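The survey office at Lellar closed its books on February 20, 2020, with one parcel outstanding. Parcel 331 lay on the ridge between Tultberg and the river. The map gave its height as 692 metres. The barometer gave 728.

The surveyor checked the barometer against the mercury column in the Halim station and found no fault. She then checked the map. It had been drawn in November, from two stations, by a man who had since left the service. His figures were neat and the arithmetic was correct.

She wrote up the difference in the ledger and went to supper at the inn. The kitchen was slow. She began a list of possible errors on the back of the menu - refraction, a bent staff, a misread vernier - and crossed them out in order.

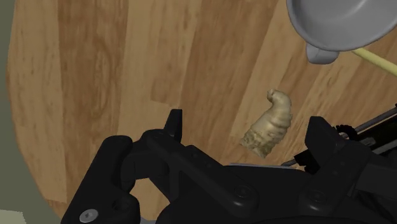
*Ginger root on a round wooden table.*

The innkeeper asked what the trouble was. She explained that the ridge was 36 metres higher than it ought to be. He considered this and said that his father had always found it a long climb, and that he himself had found it longer.

She asked whether anyone had measured it before the November survey. He said there was a mark cut in the rock by the Divila company, when they came looking for tin. It had once been at the very top.

She folded the menu and put it in the ledger.
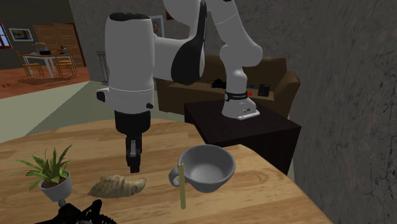
## The mark

The path took most of the morning. The mark was a plain cross with a number under it, cut deep and well weathered. The number was 692.

She set up the level beside it and looked uphill. The ridge went on above her, bare rock all the way. She entered the first reading, moved the staff, and started to climb.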